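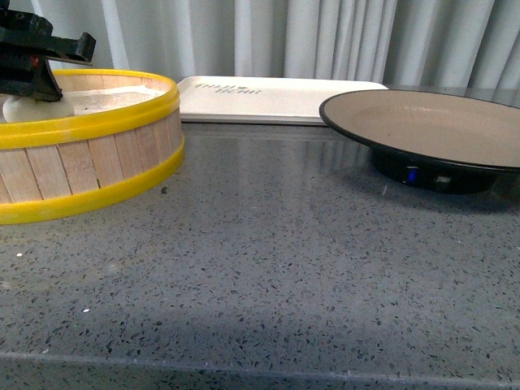
Last changed: September, after the second practice session

Countertop Station – Pre-Run Safety Checklist with Comments
Tultetville Robotics Club, kitchen tasks project

Please go through this list before every run, even if the group ahead of you has only just finished and swears it's all fine. Mark each line OK, FIX or ASK, and write your comments underneath in whole words, so the next group can follow what you meant! Ruoxi Peng reads every one of them, and she really does enjoy the long ones.

COUNTER AND SURROUNDINGS

1. Counter wiped, no crumbs or bits near the basket. – FIX
Comment: There's a small dark crumb right in front of the lower yellow band, and a few specks off to the left. I know the speckled top makes them awfully hard to spot, so crouch down and look across the shine with the light behind it.

2. Curtain hanging straight, clear of the arm's path. – OK
Comment: The pleats fall nicely behind the counter. If you open it to get to the outlets, please close it again afterward.

3. Tray lying flat, lettering side up. – OK
Comment: Flat, yes, though it reaches a little way under the edge of the plate. Luo would like us to leave a finger's width between them, and I'm inclined to agree with him.

BASKET AND PLATE

4. Wooden slats sound, both yellow rings seated all the way around. – ASK
Comment: The side facing the counter looks good to me. Could somebody turn the basket and check the back as well, and run a thumb gently along the slats for splinters?

5. Round plate resting on its black base, nothing caught beneath. – OK

6. Blue light on the base. – OK
Comment: Lit. Write down what you see here each time, please, even when it's the same as the last entry.

GRIPPER

7. Fingers clean, bolts snug, nothing rubbing. – ASK
Comment: Naren has the small hex key in his bag (again, bless him). Do the bolts with the power off, and call out "hands in" first.

8. Jaw height over the white piece in the basket. – OK
Comment: The tip is just above it, which is how we want to begin. Go slowly on the way down, slower than feels necessary.

9. Stop button within reach of the spotter, and tested. – OK
Comment: Tested at speed setting 2. Hair tied back, sleeves up, and one person on the button for the whole run, with no swapping halfway through.

STILL OPEN

Item 4 and item 7 need a second pair of eyes before we move up to speed setting 3. The Hatotetti practice round allows 19 minutes at the counter, and I'd so much sooner we spent them moving things than hunting for a hex key. Leave the filled-in sheet in the blue folder when you're done, and thank you all for being so patient with it.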